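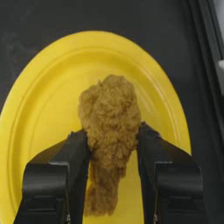
Fig. 1. Drumstick on a yellow plate.

Game Design 2, week 5 handout
Difficulty, pacing and the side quest problem
Posted August 13, 2020. Bring it to class, I won't print copies.

Last week: core loops. Tonight: what happens to a loop after the player has done it forty times. Skipping the history of arcade difficulty, it's in the reader, go look.

1. Terms

Difficulty = how likely the player is to fail a given task. Not the same as effort. Carrying rocks across a map is effort. Jumping a gap with a short window is difficulty. People mix these up in every playtest report, please don't in yours.

Pacing = the order and spacing of hard, easy, loud, quiet.

Curve = what you draw when you plot difficulty over time. Nearly always drawn as a smooth line going up. Nearly always wrong. Real games look like a saw. Up, up, drop, up a bit higher, drop.

Spike = a jump the player had no practice for. Can be fine if meant.

2. The saw shape

Why the drop? Player gets a new tool, needs somewhere safe to use it. Common pattern:
intro room, no threat
same task, small threat
task plus an old task
hard version
rest

If you cut the rest to save time the next intro room has to do both jobs and it does both badly. Saw this in a lot of your week 3 maps.

Length of rest: depends. Platformer, a few seconds. Long RPG, a whole town.

3. Case: Willalano

Using this one all term so play at least to the bridge. 17 areas, 8 of them required. The other nine are optional and this is where the pacing goes funny.

Main path on its own is a nice saw. Every required area adds one thing (rope, lantern, whistle and so on) and the boss of the area tests it. But the optional areas don't scale. If you do them early you hit a spike, if you do them late you walk over everything with the upgraded lantern. There's about a two area window where they feel right, and the game never tells you where the window is.

Possible fixes, from last year's class discussion:
- scale enemies to player level. Cheap, but upgrades stop feeling like upgrades
- lock optional areas behind items. Works, less freedom
- put a visible hint at the door. A tough enemy standing outside does this for free
- leave it. Some players like finding out the hard way

My view is the third. Argue with me in section.

4. Side quests

Valla (the farming one, not the card game) has a board in the village square with up to 5 requests at a time. Look at what they ask for. Almost all are fetch. But the payout is mostly dialogue and a changed bit of village: fence gets fixed, the mill turns again. So the task is dull and the result is not, and players forgive it. Compare with Prudport where the delivery jobs pay coins only, and coins stop mattering once you own the second boat. After that the whole job system is dead weight but the icons stay on the map. Bad. At least let me turn the icons off.

Questions to ask of any side quest you write:
does it use a verb the main path underuses
does the world look different after
could a player skip it and not be punished
how long is the walk back

The walk back is the one everybody forgets. Time it. With a stopwatch, not in your head.

5. Measuring

You can't see your own spikes, you know the map too well. Minimum for the assigment is log deaths per room and time per room. A spreadsheet is fine. Plot both. A room with high deaths and low time is probaly ok, people retry fast and learn. High time and low deaths, they're lost, so fix the signposting and leave the enemies alone. High on both, you have a wall.

Also write down when testers go quiet or pick up their phone. Not a number but useful.

Don't help testers. Don't point at the screen. Don't sigh.

6. Homework

Take your week 3 map. Add 13 rooms max, no new art, grey boxes only. At least one rest, at least one optional branch. Draw the curve you intended BEFORE testing, then the curve you got, on the same axes. One page on the gap between them.

Reading: chapter on reward schedules, plus the Stanciu postmortem (link on the course page, the audio is rough for the first bit). Skip the part on monetization, that's in September.

Late work same rule as before, a grade step per day. Lab is open evenings but the two machines by the window still can't run the editor, use the others.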